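Break Room and Kitchen Walk-Through, Driltthorpe building, June
My comments are under each item, sorry in advance for the length!

1. Fire extinguisher: PASS
Gauge is in the green, pin and seal in place, tag initialed. Somebody had parked the recycling bin in front of it again, so I moved it and put tape on the floor.

2. Outlets near the sink: FAIL
The left GFCI won't trip when I push the test button. I tried it 12 times (yes, really). It's taped off and I put in ticket 492 with Van Wijk, who said Monday. 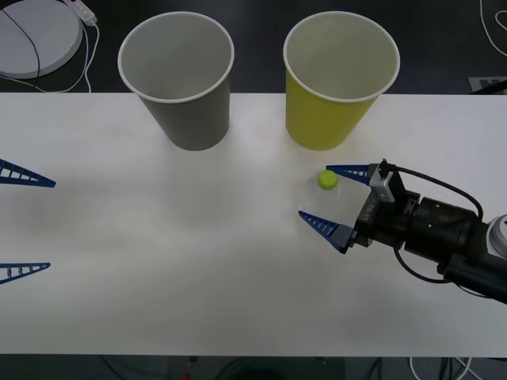
3. Water heater: PASS, with a note
Tap ran at 125 degrees when I started, which is too hot for hand washing in my book, so I turned the dial down and waited 30 minutes. Better now. Please keep drinks off the heater closet shelf too! A table is the place for them, like the gray cup and the yellow-green one standing on the white tabletop.

4. Floor mats: FAIL
The one by the fridge curls up at the corner and I caught my own toe on it. Privside sells a heavier mat with a beveled edge and I'd love to get two. 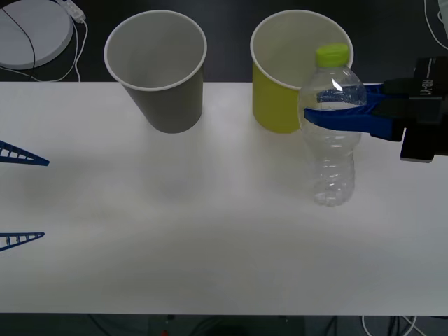
The mat by the back door is fine, just gritty. I shook it out and half the parking lot fell off.

5. First aid kit: PASS
Restocked with 25 bandages and new burn gel. The old gel had expired, oops.

6. Exit light over the stairs: PASS
Stayed lit on battery for the whole test.
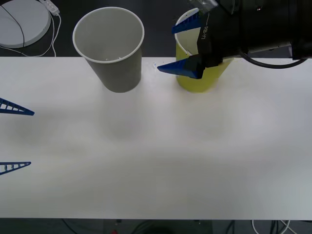

Hendrik Goossens says the stair light flickers when the Turkent compressor kicks on, and he'd like it marked "watch" until an electrician has had a look. Fine by me, changed to WATCH.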